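Lunance is a media server program for home networks. It stores video, music and photo libraries on one computer and streams them to televisions, phones and set-top boxes. It was written by Birutė Koppel and Rimantas Avotiņš and first released in May as a replacement for Dromon, an earlier file-sharing tool by the same authors.

The server indexes each folder once and then checks it for changes every 145 seconds. Files a player cannot read are converted during playback. The default port is 2228, although versions before 2 chose a free port at startup – a behavior that caused problems with some routers. 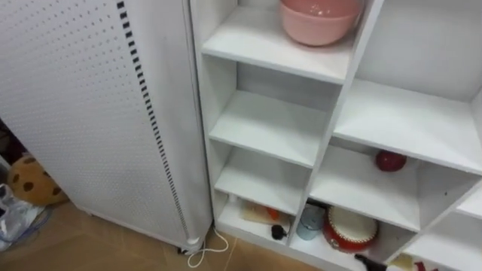 White cabinet with a perforated front, next to open shelving.

Client apps are maintained separately from the server. The television app, Lulura, was developed by Hye-jin Kwon and supports voice search, subtitles and per-user watch lists. Its interface has been translated into 78 languages, though coverage of the help pages is incomplete.

Add-ons are installed through a built-in catalog named Xiong. Each add-on runs as its own process and must request access to a library before reading it. Add-ons written for Dromon are not compatible – the older program loaded them directly into the server.

See also: Home network, Set-top box, Transcoding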